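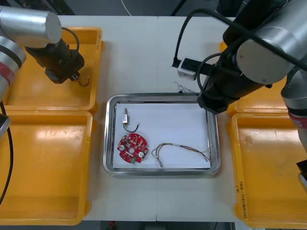
4. Lamina counts and the placement of marker beds

The rhythmic beds of the Wiriya Formation have been read as annual deposits since they were first mapped, and the age models in the preceding section depend on that reading. Each couplet consists of a pale silt base and a dark clay cap. The silt is taken to record spring and summer inflow, and the clay to record settling under ice. Where both halves are present and the contact between couplets is sharp, the count is simple. Most of the difficulty comes from intervals in which one half is thin, absent, or doubled by a storm layer.

4.1 Sections and sampling

Two exposures were used. The Bamham section is a disused clay pit with a near-vertical face, and it offers the thickest continuous run of couplets in the basin. The Clerside section is a river cut and is lower in the succession at its base, but slumping has removed part of the middle. Overlap between the two is provided by the Wemau ash, a fine white tephra that can be followed along both faces and that serves as the zero line for all counts reported here. Couplets above the ash are given positive numbers and couplets below it negative numbers.

The faces were cut back by hand until fresh sediment was reached. Overlapping monoliths were then taken in metal channels, wrapped, and kept cool until they could be opened. Each monolith overlaps its neighbor by at least 15 couplets, so that a join can be checked against thickness pattern as well as against color. At Bamham every join was matched without difficulty. At Clerside the joins on either side of the slumped interval could not be matched, and the section is treated below as two floating segments, of which only the upper one contains the ash.

4.2 Counting procedure

Counts were made on cleaned surfaces under a low-power lens and repeated on thin sections from the same material. A couplet was accepted when three conditions were met: the silt base was continuous across the full width of the monolith, the clay cap was darker than the silt directly below it, and the lower contact was sharp. Couplets that failed one of these tests were marked as doubtful and entered as half a year with an uncertainty of half a year. This is a conventional treatment and it has a known weakness, in that it assumes missed and false couplets are equally common. At Bamham the assumption seems acceptable. In the lower Clerside segment, where storm silts are frequent, false couplets are probably more common than missed ones, and the counts there should be taken as upper limits.

Graded silts without a clay cap were assigned to the couplet that contains them. Grain size was the deciding test in these cases. Storm silts fine upward through their full thickness and have a scoured base, while the spring silts are coarser in the middle and rest on clay with no visible erosion. In thin section the two can be told apart in most instances. On the cut face alone they often cannot.

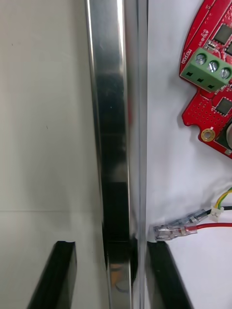 Gray-level profiles along the monoliths were tried as a second, independent count. A profile treats each dark-to-pale change as the base of a couplet, which works only if the tone in the image belongs to the sediment. Surface moisture is the main source of error, as a film of water on clay returns a bright line that the peak-finding step accepts as silt. The effect is easy to judge on a material with no layering of its own: the polished stainless-steel bar in Figure 3 shows streaks of white, gray and dark shadow, and a bright highlight along its left edge, all of which a profile drawn across it would record as changes in tone. Smooth clay caps behave in the same way to a lesser degree. Profiles were therefore taken only from surfaces that had been allowed to dry to a matt finish, and the metal channel walls were masked before the profile was drawn.

Figure 3. Vertical stainless-steel bar with reflected streaks, between an off-white panel (left) and a white, slightly creased surface (right).

Even with these precautions the gray-level counts run higher than the visual counts. The excess is concentrated in the thickest couplets, where internal color changes within the silt are strong enough to be picked up as separate peaks. Raising the peak threshold removes most of them but also removes genuine thin couplets near the ash. No single threshold was found that served both parts of the section. The gray-level results were kept as a check on the visual counts and were given no weight in the final age model.

4.3 Agreement between sections

Within the first 100 couplets above the Wemau ash, the visual counts from the two sections can be compared directly. The thickness patterns agree well. Three unusually thick silts occur in the same order and with the same spacing at both localities, and the thin, closely packed group that follows the second of them is also present at both. The remaining differences amount to about 5 couplets, all of them in one interval at Clerside where the clay caps are disturbed by small loading structures. The Bamham count was preferred for this interval.

Below the ash the comparison is less secure. The upper Clerside segment contains several sandy layers that have no match at Bamham, and the nearest inlet was probably closer to Clerside at that time. A local sand source would account for the extra layers and also for the greater thickness of the spring silts. It does not affect the number of years, provided the sands are assigned to existing couplets as described in 4.2.

The position of the ash within its own couplet is the same at both sections. It rests on the upper part of a silt base and is covered by a complete clay cap, which places the fall between spring inflow and the onset of ice cover. If clay settling began in October, as it does in comparable modern lakes, then a summer or early fall date is indicated. A finer placement would require an estimate of how long the silt took to build up, and the present material gives no means of obtaining one.

All counts used in the age model were fixed on December 23, 2023. Monoliths opened after that date come from the lower Clerside segment only and are discussed in Section 6 with the other floating material.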